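The Fifty-Two Forms of Deduldale

I got the job at the Permits Office because I could spell Marinho. That was the whole interview. Wendy Yeoman pushed a pad across the desk, said "capital of our chief trading partner, write it down", and I did, and she said I could start after lunch.

You'll have to picture Deduldale as it was then, which was small and proud and short of people to pick the plums. Every September we let in pickers from over the Julberg side, and every September somebody in the Assembly stood up and said we shouldn't. That year the somebody was the new First Minister, and he'd put his name to an order before he'd even had his curtains hung. Pickers would need a skills certificate. You could no longer just turn up with a ladder and a cousin.

"What skill?" I asked Wendy.

"Plums," she said.

"But how do they prove it?"

She gave me Form 17. Form 17 asked the applicant to describe, in their own words, a plum that was ready. I read it twice. Then I laughed, which was a mistake, as she'd written it herself the night before with the Minister's man breathing down the phone at her.

So we opened the hatch at nine the next morning and the queue went out past the bakery and down as far as the bridge. I'd never seen so many people look so patient. They'd come on the night train, most of them, and they had bread in their pockets and their best jackets on. The first one up was an old man with enormous ears who had been coming to the Billdale orchards since before I was born. He took the form, read it all the way down, and handed it back to me.

"You have spelled orchard wrong," he said.

I had a look and we had. Wendy had them all reprinted, and that was the morning gone.

By the end of the week I'd read more about plums than anyone should. Some people wrote one line (soft at the top, comes away when you ask it). One woman wrote four pages and put her grandmother in it. One lad drew his, and it was a lovely drawing, and I had to send him away because the order said words. I still feel rotten about that. He folded it up very small and said thank you, and I watched him walk back over the bridge with his ladder on his shoulder.

There were 71 certificates to give out, not one more, and we had given out 52 of them when the growers came in. They didn't queue, growers never did. They stood in the middle of the floor smelling of sacks and said the fruit was dropping, and what was the Minister going to do about it, pick it himself?

"Put that in writing," said Wendy, and I honestly thought they'd tip the desk over.

But she meant it. She went into the back and came out with a clean sheet of paper, and she sat the biggest of them down in her own chair, and she took it all down as he said it. What he paid. Who he'd had last year and the year before. What he'd lose if it rained. It took her till dark. When she'd finished she read it back to him and he cried a bit, this huge man, and wiped his face on his cap. 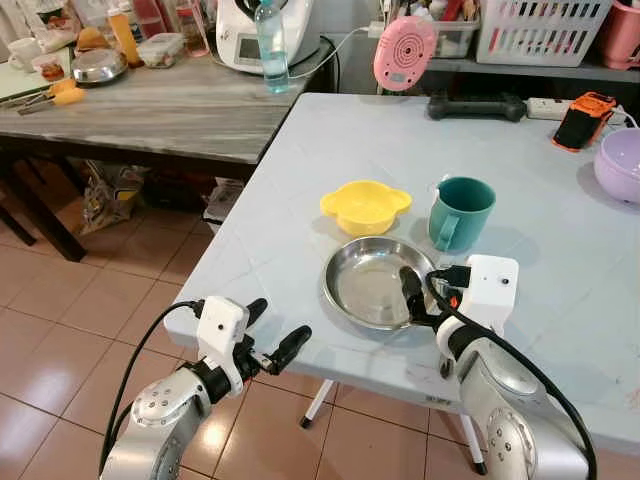

Part Two: The Minister Comes to Billdale

He arrived in a black car with a flag on it, and the flag had come loose at one corner and was slapping the bonnet. I'd been sent along to hold the papers. Wendy had told me to stand up straight and say nothing, and I managed the first bit.

The Minister walked in under the trees in his town shoes. He was younger than he looked on the posters, and he kept brushing wasps off his sleeve as if they were crumbs.

"So which are ready?" he said.

Well, the growers all looked at their boots. I had a spare Form 17 in my folder - I had dozens of them - and before I'd thought about it I was holding it out to him with a pencil.

"In your own words, sir," I said.

Wendy shut her eyes. The Minister looked at the form, then at me, and then he sat down on an upturned crate and asked if he could have something to lean on.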